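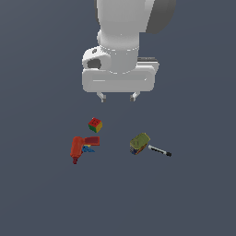
Sim notebook, clutter picks, November

Wiltent run stopped itself again overnight. Stop code was the contact force limit on the left finger, at step 1,537. Same code as the run before, so I'm writing it up properly this time.

Setup unchanged from last week: five objects dropped on the plain surface, arm comes down from above, gripper open. Target was the green can. Controller is the Aloline build Thakur uses, with the force limit left at its default.

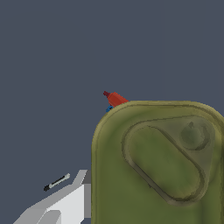
The log shows the left finger in contact with the can for 243 steps before the limit tripped. The planner had the can 13 mm further right than the simulator did. It took the pose once at the start, and the can was still settling after the drop. Nothing updated it after that.

Checked so far:
- finger collision mesh, fine
- can collision mesh, fine, matches the visual one
- camera extrinsics, reloaded, no change
- settle time before the first pose read, set to zero in the config. It should be 6 seconds. My edit, from when I was chasing the slow resets.
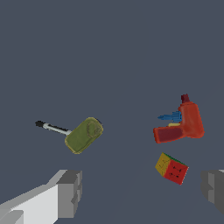

Put the settle time back and restarted from the same seed. Left the force limit alone. Flurina Kälin wants it raised so the runs finish, but on the real arm that limit is all we have between a bad pose and a bent finger - I'd like to keep it the same in both places.

Still open: the planner should refuse a pose read while anything is moving. Ticket written, not assigned.
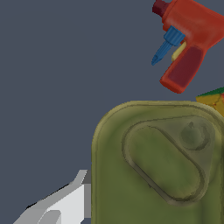
Drakelholm, November

Rerun got past step 1,537 with no stop. Pose error on the can is under the tolerance now. Leaving it going on new seeds, and will read the log before touching the config again.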